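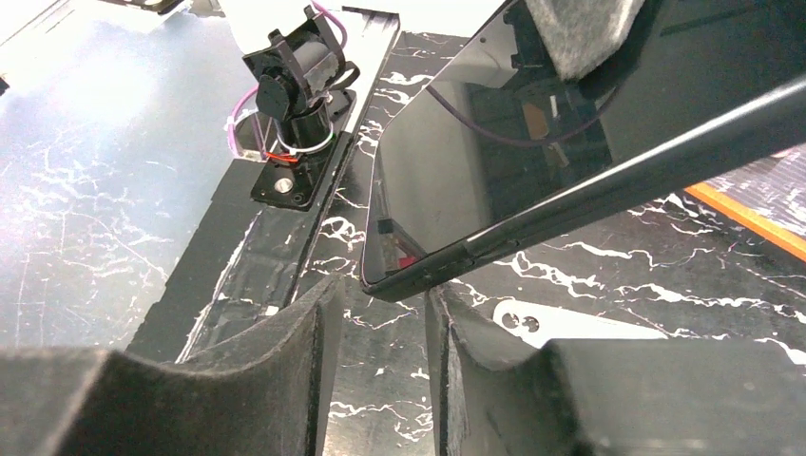 What is a slanted phone rack used for?

It holds smartphones and their boxes on an inclined tier so that they can be stored off the table, seen from the front and picked up one at a time.

Slanted phone rack

A slanted phone rack is a small tabletop shelf with two side frames joined by parallel rods. The rods form one or more sloping tiers. Racks of this kind are used in repair shops, resale counters, classrooms and homes where several phones are kept together. The term does not cover charging cabinets, closed lockers or single-phone stands.

Construction

Side frames are commonly wood or bent metal. The rods may be wood, metal or clear acrylic. Acrylic rods are light and do not hide the item behind them, but they flex more than metal rods of the same diameter and show scratches. Rod spacing has to be smaller than the shortest side of the items stored. A rack intended only for boxed phones can use wider spacing than one intended for bare handsets.

The slope of a tier is usually fixed. In the Restiner pattern, made in Balthorpe, the tiers are set at 23 degrees and the rods are spaced 30 mm apart between centers. Steeper tiers take up less depth and need a taller front stop. On shallow tiers a phone may stay in place by friction alone, particularly in a rubber or silicone case.

Cases and fit

A protective case changes both the outside dimensions and the grip of a phone. Matte and textured cases slide less than bare glass. Raised button covers along the edge can catch on a rod when the phone is drawn out sideways, and for this reason most guides recommend lifting the phone before moving it forward.

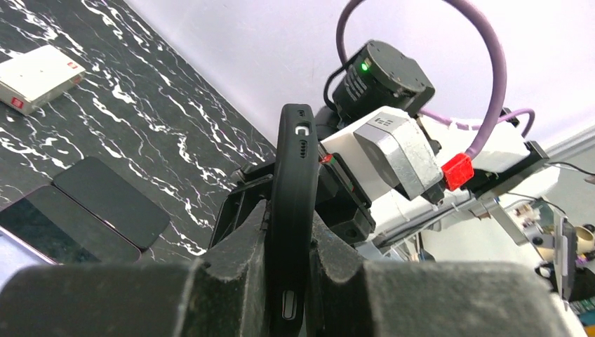
Openings in the case for speakers, ports and cameras are not normally affected by racking. Rods can still press on a side button if the phone is stored on edge. A handset of 172 grams places little load on a tier, and racks are more often damaged by overfilling with boxes than by the weight of the phones.

Sorting and placement

Phones waiting to be racked are generally laid flat on a clear part of the table. Placing them back up keeps the camera modules visible and helps in telling models apart, but it puts the screen against the work surface. Grit on a hard, glossy surface can mark the glass, so the surface is wiped before use. Phones are kept apart to prevent one case from rubbing on another.

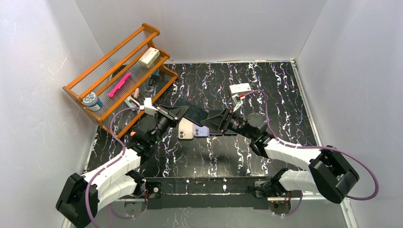

Boxes are usually given a tier of their own. Mixing boxes and bare phones on one tier leaves gaps that are difficult to use, and a box placed in front blocks access to the phones behind it. Where phones are stored by color or model, the order is kept the same on every tier.

Care

Wooden frames are cleaned with a dry or slightly damp cloth. Acrylic rods should be washed with mild soap and water. Alcohol and glass cleaners containing ammonia can cause fine cracks in acrylic. Loose rods are refitted with the rack lying on its side.

Variants

The Jesetti rack has a removable upper tier. Folding versions use hinged side frames and are less rigid under load.

See also: Display stand; Phone case; Plate rack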